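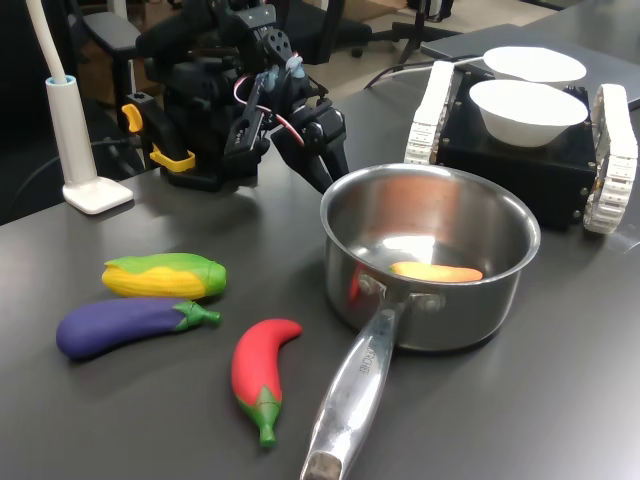 Stop reporting one success rate. Please. I've read a stack of manipulation papers since February and nearly every one hands me a single number at the top of a table, bolded, and I still don't know if the thing can put a toy vegetable in a pan.

Our own numbers first, so nobody thinks I'm throwing stones. Small arm on a desk, imitation policy, 263 demonstrations, all driven by hand by me and Sakda Thongsuk. Vegetables into the pan, or out of the pan and into the bowls on the tracked base. Over 1000 test runs it managed 700. Seventy per cent. Sounds alright, doesn't it? Would go nicely in an abstract.

Then Sakda split the runs by object and the whole thing fell apart. Long thin things, mostly fine. The aubergine, dreadful. Glossy, fat at one end, and the jaws close on the fat end and squeeze it away like a bar of soap. Corn depends which way round the husk is. So the seventy is an average of two quite differnt robots, one decent and one I wouldn't trust with a teaspoon.

And that's before you ask what counts as a success. In the pan? Touching the rim and then in the pan? Dropped from a height, bounced, stayed in by luck? We had been scoring that last one as a win for months. Not proud of it. Changed the rule, rescored from video, took ages.

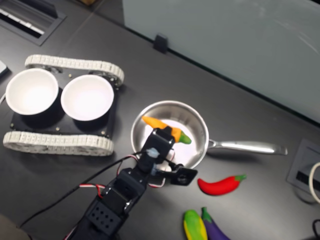
Shiny metal is the other thing. Steel throws the ceiling light straight back at the camera and the bright patch shifts every time the pan gets nudged. A policy trained with the patch in one spot can get oddly attached to it. We only noticed when someone swapped a lamp. Does your benchmark move the lamps? Mine didn't. Does now.

Atif Lodhi, who built the Enen test set, disagrees with me on most of this. His line is that one number lets people compare, and if you hand them a table of 7 rows per object they'll pick the row that flatters them. Fair point. People will. But they already pick the objects, the table, the start positions and the day, and then fold all that into the one number where I can't see it. I'd sooner have the cherry picking out in the open.

What I'd want instead, and it isn't much. Results by object. Start positions drawn before the run, from a list, by somebody who isn't driving. The scoring rule written out in plain words. Failed runs put up next to the good ones, uncut. The Bulow people did that last one with their drawer task and I learned more from ten minutes of their failures than from the paper itself, which was fine, bit long.

Yes it costs time. Resetting a table by hand is dull work and there's no clever way round it that I trust yet. Khattak has an automatic reset that sort of works, if your objects don't roll. Ours roll.

We're redoing the lot under the new rule, same 263 demos, no retraining. I expect the number to go down. It'll be posted by object when its done, aubergine included.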